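Home | Elections | How-To | Local Races | Contact

How to Check a Candidate's Claim That a Seat Is "Winnable"

04/11/2020

Every cycle somebody mails you a flyer saying the district is in play. Maybe it is. Before you give money or a Saturday, do a little checking of your own.

Start with the registration report from the county, and skip the summary on the campaign's website. Write down the totals for each party and for voters with no party. In the Nisbet district last October, the Prollow campaign bragged about a gap of only 3029 voters. True enough, but they left the no-party voters out of the chart.

Next, pull the results of the last three elections for the same seat. Check that the lines haven't moved. If they have, the old numbers are for a different set of voters and I wouldn't lean on them.

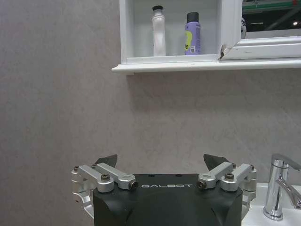
Silver finger linkages on a black Galbot gripper.

Now look at the top of the ticket. A district that splits its vote between two parties is worth a second look. One that went the same way for every office probably isn't, whatever the flyer says.

Then find the poll. Campaigns love to quote one and hate to post it. Ask for the full questions, the dates and who paid. I asked the Bikano people for theirs and got a link to a donation page - draw your own conclusions.

Last, read the finance filings. Look for money raised inside the district and cash still on hand. A big total that came mostly from a candidate's own loan tells you very little about support in Wullov or anywhere else.

If two of these checks come back weak, I keep my wallet closed until the next filing.

3 comments | 2 shares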